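What a spoon taught me about teaching machines

I have spent a good part of my working life being told that some piece of equipment was about to stop needing people. The newest version goes like this: you no longer program the robot, you show it. You pick up a gripper, you do the chore yourself, the gripper records what your hand did, and after enough rounds the machine does the chore without you. Or you sit at a desk with a pair of handles and drive an arm across the room while it takes notes. Either way, the pitch says, anyone can teach it, the way you'd teach a nephew to set a table.

I don't think this is a lie. I think it is a small true thing that has been asked to hold up a very large roof.

Last July I visited a demonstration day put on by Lativeck, a company that sells hand-held grippers and the software behind them. They share a building with Flarkesard, which does the same sort of thing by remote control, and the two run their open afternoons together. I was allowed to try both. I should say that the people were kind and the coffee was good, and that I left less convinced than I came.

The hand-held tool is simple enough. You squeeze, the two fingers close. You let go, they open. The camera rides along on top and sees roughly what the fingers are up to, and nothing of your face, your shoulders or the way you lean in when something is about to slip. I think that last part matters more than the makers do.

Take a spoon. A child of two can grab one badly and still get soup to somewhere near the mouth. With a pair of flat fingers, you have to decide where on the handle to take hold, and at what angle, and how hard, and a slick piece of plastic will punish a lazy choice. Close up against the neck, under the bowl, you have control but very little reach. Further down you have reach, and the bowl wants to roll over.
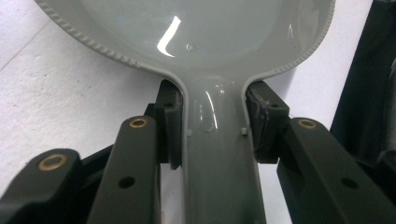

One reader of an earlier column on this subject wrote to say I was being unfair. "You complain that it takes skill to hold the spoon," the message went, "but the skill is exactly what gets recorded. I did this for a season. By the end I was quick, and the robot that learned from us was good at the things we were good at. Nobody expects a piano student to learn from someone who has never sat at a piano."

It's a fair point and I have turned it over a good deal. But look at what it gives away. The sales talk says anyone can teach the machine. The reader says a practiced person can teach the machine the things that person has practiced. Those are two different products, with two different prices, and the second one sounds a lot like a job. It has a training period. It has good workers and poor ones. It has sore wrists, I can tell you, after a single afternoon.

It also has numbers, which the brochure mentions only in passing. For one tabletop chore, Lativeck told us, they had collected 3356 demonstrations. After the bad ones were thrown out, 2365 were left. I asked what made a bad one. Dropped objects, mostly, and hands that wandered into view, and cases where the person had changed their mind halfway. I would have liked to see those. A person changing their mind halfway is most of what I do in my kitchen.

And this is my real quarrel with teaching by showing. When I show a person how to do something, they are watching me, but they are also guessing at what I want. They see me move the salt out of the way and they understand that the salt was in the way. They don't take it as a rule that salt must always go to the left. The machine gets the motion and the picture. Whatever I was thinking has to be squeezed out of those two things afterward, by sheer repetition, and the repetition is mine to supply.

The Flarkesard side of the room made the same trade in another form. Driving an arm from a desk, you lose the feel of the thing almost completely. I pushed a cup into the table with what must have been quite some force, and learned of it from the look on the technician's face. After a while I got better, by which I mean slower. I stopped doing the chore the way I would do it and started doing it the way the arm liked. I lined things up. I came straight down. I paused before each squeeze. So the arm was learning from me, fine, but only after I had learned from the arm, and what went into the record was a sort of stiff dance that neither of us would have come up with alone.

You find the same thing with the hand-held tool, just less of it. Give someone a long smooth plastic-looking thing to pick up and watch them for ten minutes. They start by grabbing. Soon they are lifting their elbow, squaring the fingers to the sides, closing gently and waiting a beat. It's good technique. It is also technique for one kind of object, in decent light, on a pale surface.

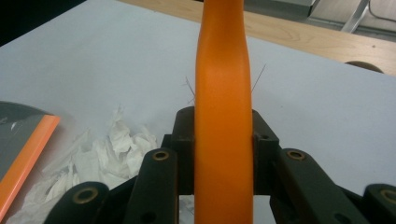

Move to somebody's actual counter, with the mail on it and a wet sponge, and I would like to know how much of that good technique survives. I asked. The answer was that more data would be collected on counters. I asked whose counters, and was told there were 26 homes signed up for the next round. I have lived in more apartments than I care to list and no two had the same drawer pulls.

There is a project named Flirno that gets brought up whenever somebody raises this. Its backers say it will pool recordings from many groups, so that one person's counter helps with another person's counter. Maybe it will. I notice that every version of the argument ends with a bigger pile. If the robot fumbles, the pile was too small. If it does well, that shows what a bigger pile could do. I can't think of a result that would count against it, and I get wary of any plan with that feature, whether it's about robots or school reform.

I'll grant what should be granted. Writing out every joint angle by hand was miserable, and for odd-shaped things it barely worked. Letting a person guide the tool is better. In a plant where the same part comes down the same belt, I can see it paying for itself, and I know a packing line in MacPherson where three people spent a morning demonstrating a new tray and the arm was running it before the shift was out. They were pleased and they had reason to be. The tray has not changed shape.

My doubt starts where the chores start changing. Homes change. Hospital rooms change. So does a school cafeteria at noon. In those places the showing never really ends, and somebody has to keep doing it, and I would like that somebody to appear in the cost figures along with the motors and the chips. At the moment they show up, if at all, as "data."

I asked at the end of the afternoon what the demonstrators were paid. The woman running the session said it varied — and then that she would have to get back to me. I left my address on the sign-in sheet. Should an answer come, I'll print it.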